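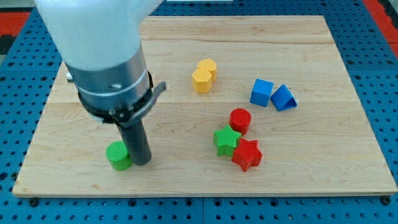 Vol. 2, p. 139

Figure 1. Robot arm above a light-coloured wooden board on a blue perforated table.

4. Weekly limits and how players plan their time

4.1 Setting

Tendby is an online role-playing game in which players gather materials, craft goods and fight in groups. Each character can earn a fixed amount of a currency called marks before the count resets on Thursday morning. Marks buy upgrades for equipment. Once the limit is reached, a player can still play, trade and gather, but no further marks are paid out until the reset.

Earlier work on limits of this kind has mostly asked whether they shorten sessions. We were more interested in when players choose to earn their marks, and in whether that choice changes after they join a guild. Olmedo's interviews with players of Sollora suggested that guild members put off their own progress to keep time free for group runs. Those interviews covered a single server, and all the people interviewed were guild officers, who may plan more carefully than ordinary members.

4.2 Data

We used activity logs from two Tendby servers, Illis and Delacroix. The logs record the time of each mark payment, the activity that produced it and whether the character was grouped at the time. They do not record chat. After removing characters that were never played beyond the opening area, and those idle for the whole period, 2,735 characters were left. Of these, 139 joined a guild for the first time while logging was under way. Characters that left a guild and later came back were kept in the main set but are not part of the 139.

A player may own several characters. We could link characters on the same account but could not tell whether an account was shared. Where linked characters were active in the same week, we treated the one with the most marks as the main character and left the rest out of the timing measures.

4.3 Timing of mark payments

For each character and week we took the hour at which half of that week's marks had been paid. We call this the midpoint. A low midpoint means that the player earned marks soon after the reset.

Across the full set, the median midpoint was 54 hours after the reset, which falls on Saturday afternoon. Characters outside guilds tended to have later midpoints, and these moved a good deal from one week to the next. Guild characters were steadier. Most of their marks came in a small number of long sessions, usually in the evening.

Among characters that joined a guild during logging, the midpoint moved earlier in the weeks after joining. This goes against what the Sollora interviews would lead us to expect. One possible reading is that new members clear their solo tasks early so that they are free when the guild meets. Gordon Lemieux (personal communication) has pointed out that guilds on Delacroix often ask recruits to reach the limit before the first group run, and the shift was indeed larger on that server. We have no record of guild rules and cannot test this directly.

The group of new members is small, and players who join guilds may already be changing how they play. Section 5 compares them with characters matched on level and past activity.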